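Trays, rails and bedding: the upper bunks at Sustano House
Gallery 4 of the room notes. Text by Boris Kubíček, layout by Orathai Kaewsai.

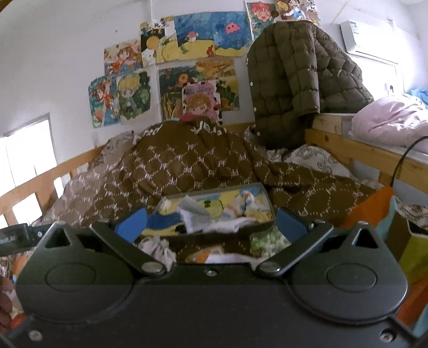

The gallery covers storage and sorting of clothes on the upper level of the shared rooms. The lower bunks were dealt with in gallery 3. Desks and wardrobes are in gallery 2, which has not changed since May apart from a corrected shelf height.

Sustano House has 16 shared rooms. Upper bunks have no drawer below them and no shelf at mattress height, so small clothing is kept in shallow trays. A tray is taken up to the bed, sorted there and carried down to the wardrobe. Between sortings it stays at the foot of the mattress or on the wardrobe floor, at the occupant's choice.

Entries follow the order in which a bed is normally set up. The short lines under each heading are the original captions. Where a caption has been extended, the extension is the second paragraph.

1. Tray on the upper bunk
Shallow rectangular tray, grey rim, on a brown blanket with a lattice of small white monograms. Contents: a white and grey sock among yellow, blue and white patterned garments, with a pale green speckled cloth.

Folded and crumpled items share the same tray at this stage. Sorting comes after.

2. Tray size
Standard tray for the upper level: 500 mm on the long side. A longer tray was tried in two rooms and withdrawn. It fitted the mattress but could not be turned at the top of the ladder with one hand on the rail.

Trays are bought from Mikkelsen in a single order at the start of the year. Replacements during the year come out of the store on the ground floor. The store key is at the desk.

3. Tray depth
Shallow trays only. Deep boxes are allowed in wardrobes and under lower bunks.

With a deep box the bottom layer is forgotten and gets washed late or not at all. A shallow tray shows most of what it holds from one side.

4. Sorting order
Socks first, then underwear, then light tops, then anything thicker. Single socks go to one corner of the tray and stay there until the next wash.

The order is a recommendation. Several occupants start with tops, which works equally well if the tray is less than half full.

5. Folding
Tops in thirds, then once across. Socks laid flat in pairs and folded once. Balled socks take up more height and stretch at the cuff.

Children's sizes may be folded in half only. Below a certain size a fold in thirds opens again as soon as the tray is moved.

6. Cloths and clothes
Face cloths and small towels should have a tray of their own if one is free. In practice they end up with the clothes, and the room notes accept this. Damp cloths go on the drying line at the end of the corridor and are put away the following day.

7. Blanket
One blanket per upper bunk, spread across the full width of the mattress before a tray is set down. Own blankets are permitted and are common. House blankets are plain.

The blanket need not be tucked in during sorting. A loose one can be folded back over the tray if the occupant has to leave halfway through, and it keeps small items from sliding between mattress and rail. Wash at the temperature on the label. The large machine takes two blankets, the small machine one.

8. Pillows and quilts
Pillows to the head end, quilt folded along the side. The usable area for sorting is then a little over half the mattress.

Light covers with a print will fade in the house machines after a year or so of weekly washing. No treatment has been found that prevents this. The Flurar powder supplied in the laundry is slower to cause it than the liquid used before, going by a comparison of two covers washed side by side from new.

9. Guardrails
Wood throughout, with vertical slats on the guardrail. Checked at the start of each term and again after any change of mattress. Fixings are tightened by hand and then by a quarter turn with the key.

The top of the mattress must sit well below the top of the rail. An extra mattress pad reduces this distance and has to be reported at the desk. Nuterari, who supplied the present mattresses, make a thinner version for upper bunks, and it is fitted in all rooms on the second floor.

10. Items hung on the rail
Jackets may hang on the back rail. Quilted jackets hang better over the corner than along the side, where they slide off towards the wall. Close the snaps or the zip first.

Wet coats are to be hung in the entrance. A padded coat hung damp over bedding transfers a good deal of water before morning.

11. Neighbouring bunks
In rooms with upper bunks set close together, each occupant keeps trays and bedding on their own side of the rail. Passing a tray across is quicker than carrying it down one ladder and up the other, and is allowed if both people are sitting.

12. Labels
One label per tray, on the short side. Room number and bed letter, no names. Paper labels lasted 54 days on average in the first trial, cloth labels 73. Cloth labels are now standard.

Old adhesive comes off with warm water and a plastic scraper. Metal scrapers mark the rim.

13. Carrying a tray down
Reduce the contents until nothing stands above the rim. Place the tray at the ladder end, climb down three rungs, then take it from the mattress with one hand. A full tray is handed to a second person on the floor.

For heavier loads use a drawstring bag and leave the tray on the bed. Bags are kept with the spare labels.

14. Cleaning
Trays: wiped inside and out on Saturday, dried upside down. Rails: dry cloth, then a slightly damp one along the top edge where hands touch. Do not use polish on the slats.

Dust collects at the foot of each slat. A soft, narrow brush removes it faster than a cloth.

15. End of stay
Tray emptied, label removed, blanket and pillows taken away or handed in for washing. Items found between mattress and rail are put in the box at the desk and held for one month. Most of them are socks.

Open points
The hook strip proposed for the wall side of the upper bunks has not been fitted. The wall in the older rooms does not hold a short screw, and a long one meets the conduit in at least two places. A clamp fitting on the rail is being looked at instead.

Lids for the trays were requested by three rooms. Mikkelsen list a lid for the next size up but none for the present one. Until that changes, fold a pillowcase over the top.

Corrections
Entry 5 previously gave tops in halves for all sizes. Entry 12 gave the label position as the long side, which is hidden when two trays stand next to each other. Please send further corrections to the desk, with the room number and the entry number.

Gallery 3: Lower bunks and drawers
Gallery 5: Laundry room and drying line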